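Priline apprenticeships: where we're up to at the end of July

Prepared for the Gratamen Fund by the program lead, Trernen office
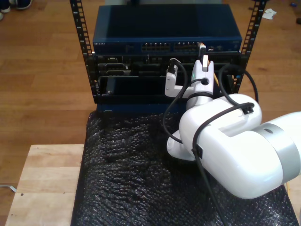
Rack-mounted switch with an ethernet cable plugged in.

Hi all — this is the second report on the pay and entry-level hiring work, and I'm happy to say there's plenty in it!

The salary survey closed with 574 usable responses, well up on the 341 we got last year. Most of the jump came from regional employers, who we'd barely reached before (the shorter form helped a lot, I think). We asked about starting pay, paid study time and whether people had been told the salary band before their interview. That last question got the longest comments by a mile, and I'm still reading through them.

On the apprenticeship side, five people have started at Farouk in help desk and network support roles. They're all on the published band from day one, with Tuesday afternoons set aside for study. We'd planned for a sixth, but the position was pushed back when the team's budget changed, so I've moved that wage subsidy into the next quarter. Please let me know if you'd like it handled differently.

Spending is close to plan. We're $2,700 under on travel, and I'd love to put that towards exam fees, which have gone up since we wrote the application. I'll need your okay in writing before I shift it.

One thing that's lagging is the manager training. Two sessions ran and the third was cancelled for low numbers — my fault for booking it in the school holidays. A new date is going out with the next newsletter, and the pay band template will be attached to the same email.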